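首页 > 文集 > 手作与日常物 > 第4节

4. 布做的货架：毛毡食品上的手写标签

这一节我想聊标签。前面几节讲了毛毡、剪裁和针脚，写得比较规矩，到标签这儿我有点管不住自己，因为整个项目里我最喜欢的就是这一块（审稿的朋友说这节语气太松，我改过一遍，改完还是松，就这样吧）。 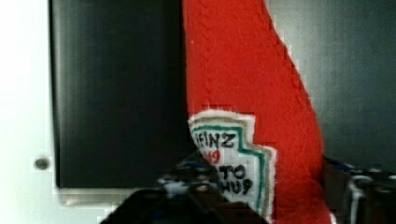 先交代一下材料。我们在特里德维尔（Tridville）一共登记了367件手工毛毡食品，有面包、荷包蛋、胡萝卜、鱼，也有不少照着超市商品做的瓶瓶罐罐。其中256件带着某种文字，写的、绣的、贴的都算。把这些字逐个抄下来，字母和数字加在一起是1397个，抄写的活儿大半是Muammer Uçar干的，我负责复核，复核的时候两个人为了一个到底是O还是0的圈吵了一下午。后来我们约定：吵不出结果的，就按"圆形"记。这个约定听着很不学术，用起来倒真方便！

我最初关心的问题很简单：做的人怎么决定一件布玩意儿算是做"像"了？拿番茄酱瓶来说，真瓶子有透明度，有反光，有挤压的手感，毛毡一样都给不了。毛毡能给的是一块红，再加一个大概的轮廓。轮廓还经常走样，缝着缝着就往外撇了，填充一多又鼓出来一块。可是拿给人看，大家张口就说"番茄酱"，连犹豫都没有。我在访谈里反复问凭什么认出来的，回答差不多总是先说红，再说标签。

图4里的那只瓶子就是很好的例子。红色毛毡，表面起毛，右边的缝线不太齐，越往下越往外斜。瓶身上有一块白布标签，外形是大家熟悉的那种拱心石式的徽章形状，带尖角和台阶，沿着边里侧画了一道偏青的绿线，最外头还有一圈窄窄的浅米色。字是黑色记号笔手写的，上面是HEINZ，下面有一个红色的小数字，看着像57，再往下能读到TO和HUP。字写得高高低低，一眼就知道是手写。标签究竟是缝上去的还是粘上去的，光看图4我不敢下结论，所以编码表里"固定方式"一栏，凭照片编码时记的是"缝或粘"。

我想请读者留意那道绿线。要是只为了让人认出牌子，写上字就够了，红瓶子加HEINZ，谁还会认错？可是有人还是拿笔顺着标签的台阶形轮廓，在里面又走了一遍。这道线在功能上几乎是多余的，画起来却挺费神，毛毡一类的布吃墨，笔停久一点就洇开，走快了又断。我自己试过，拿莱瑟达（Lacerda）的白色薄毡剪了几块标签，画到第三块才勉强看得过去，第一块简直像被雨淋过的邮票。所以我倾向于把这种边线看作一种额外的认真，它说明做东西的人是对着原物，或者对着脑子里很清楚的一个原物在做。

这里得插一句方法上的事。我们把标签的"像"拆成了几层来编码：颜色、外形、边线、文字、文字的位置。颜色最宽，只要同属一个色系就算；外形要求能看出原来徽章或纸标的基本形状；边线单列；文字看内容，不看字体；位置则看几行字的上下关系对不对。开始我还想加一层"字体相似度"，试编了一阵就放弃了，手写字和印刷字放在一起比，比出来的东西没法解释。Muammer说得挺直白，他说你这是拿人家的笔迹去跟一台印刷机较劲。好吧，删掉。

编码做下来，有个现象让我很意外：外形和文字位置，往往比文字本身更稳。写错字的很多，漏字母的也多，有的干脆用几道波浪线代替小字，但是几行字谁上谁下，大家记得牢牢的。我猜这跟我们逛超市的看法有关，人站在货架前头其实很少"读"标签，眼睛扫过去，抓的是色块和字块的排布。等到自己要做一个，脑子里先冒出来的也是排布，笔画是后来往里填的。当然这只是猜测，我手头的材料撑不起更强的说法，想证明它得另做一个记忆绘画的实验，这个留给更有耐心的人。

再说说数字。带数字的标签在样本里不算多，可一旦出现，通常都会换个颜色，或者写得特别用心。图4的小红数字就换了颜色，跟周围的黑字一下子分开了。换笔是个很小的动作，放下黑的，拧开红的，写完再换回来，中间随时可能手一抖蹭上一道。做过的人会懂这种紧张！有一位受访者告诉我，她写到数字的时候会屏住气，跟穿针一样。我把这句话记在本子最前面，后来整理编码表时常常翻回去看。

接下来讲材料对字的影响。同样一支记号笔，写在纸上是一个样，写在布上完全是另一个样。毛毡表面有绒，笔尖走过去会被纤维拽住，横画容易发抖，竖画稍好一点，拐弯的地方最糟。于是手写标签里的字母普遍偏方、偏大，笔画之间留的空也大。我原来以为这是做的人不会写小字，自己上手以后才明白，小字在这种面上根本站不住。诺瓦西科（Novasico）手工铺的人教过我一个办法，先用手指把绒往一个方向捋平，再下笔，顺着绒写。效果确实好一些，不过也只是一些。写E的时候三道横里总有一道要跑掉，我到现在也没治好它。

边缘的毛也值得说两句。毛毡剪开以后不脱线，这是它适合做小标签的原因，可是不脱线不等于不起毛，剪口上总会冒出细细的绒，拿放大镜看更是一片小森林。图4那块标签的边上就有这样的细绒，瓶身边上也支棱着零散的线头和毛。我们讨论过要不要把"毛边程度"当成使用痕迹来编码，最后没有这么做。剪刀钝一点，新做的东西也能毛得厉害；单凭一张照片没法分清是剪出来的还是摸出来的。凡是涉及"用了多久"的判断，这篇文章一律只采信访谈，不采信外观。

访谈部分的细节在第5节，这里先借用一点。我问过大家，为什么要把牌子写上去呢？红瓶子摆在那里，小孩子难道不知道是番茄酱？回答五花八门。有人说空着难看，有人说写了才像买来的。还有一位祖母想了很久，说她给孙女做小店铺，要是货架上的东西都没名字，孙女就没法"进货"。这个说法我特别喜欢。过家家的小店里，名字是要被喊出来的，顾客得点得出来，店主得报得出来。这样看，标签给眼睛看的同时也在给嘴巴派活儿。

也有人坚决不写牌子。她们觉得布玩具就该干干净净，一块红毡缝个瓶形，盖上一个白帽子，足够了。我不想在这里评高下，两种做法在样本里都站得住脚。只是从研究的角度讲，写了字的那一类留下的线索多得多，人家的手劲、耐心、记性，全在那几行字里。没写字的那一类，我们能谈的就只剩轮廓和针脚，第3节已经谈过了。

关于拼写，原本想单开一个小节，后来觉得篇幅不够，放在这儿一并说。常见的情况有三种：字母写反；词写到一半发现地方不够，后半截缩小挤在一起；还有就是把一个词拆成两行。最后这种最有意思，因为真商品的标签上也有长词，但设计师会调字号，手工的人手里只有一支固定粗细的笔，能调的余地小得可怜，于是干脆断行。断在哪里完全看布够不够宽，跟音节没什么关系。Muammer为这个做了一张断行表，按标签宽度排序，宽的在前，窄的在后，看着像一首排版很糟糕的诗（他本人对这张表非常得意）。

需要提醒的是，读不全的字我们一概不补。像图4里的TO和HUP，任谁都能在心里把整个词接上，我也接得上，但转写表里只录看得见的字母，后面标一个"不全"。刚开始有合作者嫌这样太死板，说明明知道是什么嘛。可是既然这节的主题之一就是人怎么写错、怎么漏写，那我要是顺手替人家补齐了，等于先把答案改了再来批卷子。上面说的1397个，也是按这个规矩数出来的，补字一个都没算进去。

最后讲讲这套编码的毛病，毛病不少。第一，样本偏得厉害，愿意把东西拿给我们登记的，多半是对自己的手艺有点满意的人，那些做到一半塞进抽屉的瓶子我们见不着。第二，我们对"原物"的理解也不统一，同一个牌子在不同年份、不同地方的包装不一样，做的人照的是哪一版，有时候连她自己都说不清。第三，我和Muammer都不是在特里德维尔长大的，当地小店里卖过什么、货架怎么摆，我们靠听人讲，难免听漏。去年10月补了一轮登记以后，情况好了一点，起码冷冻食品那一类不再只有孤零零的一袋豌豆了。

还有一个没解决的问题我想摊开说：布标签和瓶身之间那种不匹配的精细程度，该怎么算？瓶子缝得歪歪扭扭，标签却描了边、换了色，这样的组合在样本里反复出现。一种解释是先做瓶子后做标签，越做越顺手；另一种解释是标签小，坐在桌边一会儿就能画完，花心思也花得起；再一种，瓶子是一个人缝的，标签是另一个人画的，比如大人缝瓶孩子写字，或者倒过来。三种我都在访谈里听到过，可轮到具体某一件，如果没有做的人在旁边讲，我就只能写"不详"。下一节会从几户人家的讲述入手，看看分工这件事到底有多常见。

编码表的修订稿于2020年5月19日定稿，转写规则附在表后，想拿去用的朋友请随意改，改完跟我说一声就好，我很想看看换一批毛毡食品会抄出什么来。

分享 4 评论 0

相关文章
第3节 轮廓与针脚：缝歪了的瓶子
第5节 谁缝的，谁写的：家庭访谈
附录 Muammer Uçar：标签断行表及转写规则
特里德维尔的过家家小店：一份登记笔记
Sistgate 读书会：布、纸与记号笔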